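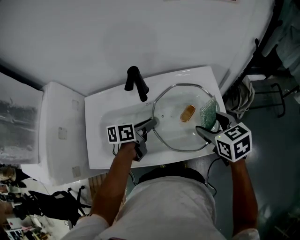
Both grippers at the basin with the glass lid and the green sponge.

Projects > Drasano > Progress reports

Overview Reports Budget Contact

Drasano washing station: progress report to the Plerkero fund
16 May 2019

Dear friends at Plerkero,

First of all, thank you for your patience with this one. You asked for a plain account of how the washing station is set up, what we have had to fix, and where the upkeep money has gone, and I have tried to give you that without drowning you in part numbers (those are in the spreadsheet, for anybody who enjoys them!).

The station has stayed where it was, at the white basin with the black faucet, and we have stopped shifting things about between sessions. That sounds like a small matter, but most of our lost time in the first part of the grant came from setting up again in a slightly different spot and then wondering why the tracking had drifted. We now have a written setup sheet. The operator starts by looking over the printed marker cubes for scuffs and lifting edges, then plugs in the cables, waits for the indicator lights, and opens and closes each gripper a few times before picking anything up. It takes 3 minutes, and since we brought it in we have logged 83 sessions at the basin, 26 of them with glass pot lids.

The lids deserve a word of their own. They are awkward things to hold – smooth, rather heavy for their size, and with a thin metal rim that wants to slide along the fingers. We had a run of trouble with them early on, and the trouble was mostly in the finger pads. The old flat pads had hardened with soap and a good deal of use, and once they get like that no amount of squeezing helps. Squeezing harder only wears out the linkage, as we learned at some expense.

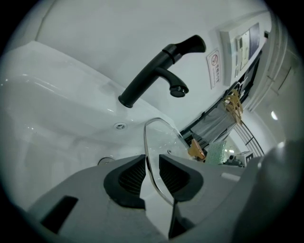
Maribel Ostrander
Station Technician, Drasano

So the fingers now carry black ribbed pads, and an operator can stand a lid up on its edge between them. I am very pleased with how these have gone! They come from Sakalauskas, who were kind enough to cut a short first batch for us when we really had no business asking for one, and they go on with a thin bed of adhesive that has to be left overnight. We change the pads as a pair. I did try changing one at a time to save a little money, and the fingers closed unevenly and the lids sat crooked, so that economy did not last long.

The other repair worth telling you about is the left gripper's cable. It began dropping out whenever the operator reached toward the far side of the basin, and for several days we blamed the software, which had done nothing wrong. The fault was a tired connector. We have fitted a new cable, left more slack in it, and added "bend the cable and watch the light" to the setup sheet. Two spare cables are now in the drawer, both tested and labeled.

Cleaning is done at the end of every session. The fingers get wiped with a damp cloth and a drop of mild soap, then dried, with a soft brush for the grooves in the pads. The marker cubes are only ever dusted, as the print does not care for moisture, and a cube that has been splashed gets checked against the calibration card before it goes back into service.

On spending, we are a little under on parts and a little over on bench time, nearly all of it the cable. I would like your agreement to move the difference across, and to put in one more pad order with Sakalauskas before the end of May so that we are not caught short.

Still open: a better hook for the cables on the right-hand side, and a fresh set of printed cubes, which I have sent for. The maintenance log is in the shared folder and I am always glad to go through it by phone.

4 shares 2 comments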